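七月九日

比較の二週目に入って、評価は朝から夕方まで画面の中だけで進んでいた。指は二種類ある。イストウの平行グリッパと、ブレヴデンの少し安いほう。シミュレーターの部屋は同じものを使い、手首の視点で一回ずつ記録を残す。

私の担当は記録を見て、保持、滑り、空振りのどれかに分けることだった。

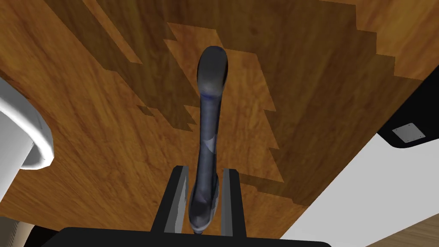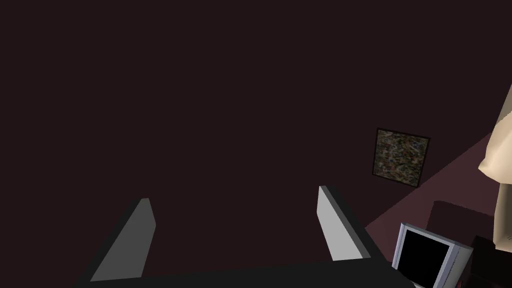

一件につき四十五秒と決めてあった。迷ったら「保留」の欄に入れ、昼前にまとめて見直す。保留は二件で済む日もあれば、十四件たまる日もある。この日はたまるほうだった。

隣の席の先輩は制御側の人で、指のことにはあまり興味がない。「閉じる速さを変えれば、どっちも同じになるよ」と言って、設定ファイルの数字を一つ書き換えた。私は前の数字を紙に写してから、もう一度最初から流した。

同じにはならなかった。イストウは速くしても成績が変わらず、ブレヴデンは細いもので落ちた。先輩はグラフをしばらく見て、摩擦係数はどこから取ったのかと聞いた。カタログからです、と答えると、それは新品の値だろうと言われた。

棚から実物を出した。ブレヴデンの指は先月からずっと試験に使っていて、内側の面が指で触ってわかるくらい滑らかになっていた。イストウのほうは箱に入ったままだった。計算の中ではどちらも新品で、いつまでも新品のままである。

午後は摩擦係数を下げて流し直した。七十パーセントまで落としたところで、ブレヴデンの結果が実機の記録に近づいた。イストウにも同じだけ下げた値を入れるべきかどうかで、先輩と少し言い合いになった。私は入れるべきだと言い、先輩は測っていない値を入れるなと言った。どちらも報告書に書くことにして、表を二つに分けた。

昼を食べそこねていたので、三時過ぎに食堂へ下りた。うどんはもう終わっていて、カレーだけが残っていた。食べながら、父の道具箱のことを考えた。父は配管工で、古いプライヤーを捨てなかった。歯が丸くなったものは丸くなったなりに使い道があると言って、柄に赤いテープを巻いて分けていた。私が子供のころに勝手に使って、ナットの角をなめてしまったのも、その赤いテープのものだった。父は怒らず、別の一本を渡して、もう一度やってみろと言った。

席に戻ると、プトンの工場から返事が来ていた。現場では指を何か月で交換しているのか、朝のうちに問い合わせておいたのだ。返事は一行だった。

「落とすようになったら替えています。」

先輩に見せると、うなずいて、正しいなと言った。それから自分の画面に戻った。

私は表の下に注を一つ足した。摩耗後の値はブレヴデンのみ実測に合わせた、イストウは未測定、と書いた。イストウの箱を開け、実機の担当者に渡す伝票を作った。試験は明日の午前に入れてもらえるという。

保留の欄にはまだ五件残っていた。ブラインドを下ろして、一件目から見た。空振り。二件目は保持。三件目は四十五秒見てもわからず、もう一度頭から流した。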